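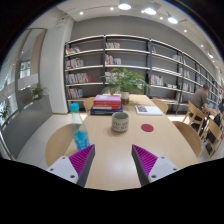 Chapter 5
The Shared Table: Furniture, Objects and Order in Reading Rooms

Learning outcomes

On completing this chapter, students should be able to:
describe the main functions of a shared table in a library or reading space;
distinguish between resident objects, collection items and personal belongings;
prepare a tabletop routine suited to a small or medium-sized library;
explain how furniture layout affects the work of staff at closing time.

5.1 Introduction

Shelving has traditionally received more attention in library training than the tables placed between the shelves. The collection is catalogued, labelled and audited, while the table is treated as a surface to be wiped. Yet most of the time a patron spends in a reading room is spent seated, and it is at the table that the collection, the building and the patron's own belongings meet.

The long table chosen to open this chapter shows an ordinary mixture. A leafy potted plant stands on its centreline and a stack of books has been built up with the wider volumes at the base. A ceramic cup, a plastic bottle with a turquoise cap and a dark red coaster share the same light wood. Students may find it useful to return to this table when they attempt the exercises in Section 5.8.

5.2 Three classes of object

The classification used throughout this chapter was developed by Cheuk-hei Chu and Ingrid Bellamy during a review of reading rooms at the Ombridge Library Service. The review recorded 829 objects left on tables at closing time and assigned each to one of three classes.

Resident objects belong to the table itself. Plants, lamps, signs and coasters are the usual members of this class. They have a fixed position and are returned to it each evening.

Collection items are the property of the library. They are removed to a sorting trolley and are not reshelved directly from the table, as this practice bypasses the count of in-house use.

Personal belongings include drink bottles, cups, notebooks and clothing. They are held at the service desk in accordance with the lost property policy.

Some objects resist classification. A cup may have come from the staff kitchen or from a patron's bag, and a magazine without a visible label may belong to either party. Chu and Bellamy recommend that doubtful items be treated as personal belongings until they have been checked – a position also adopted in the Kidby branch manual discussed in Section 5.4.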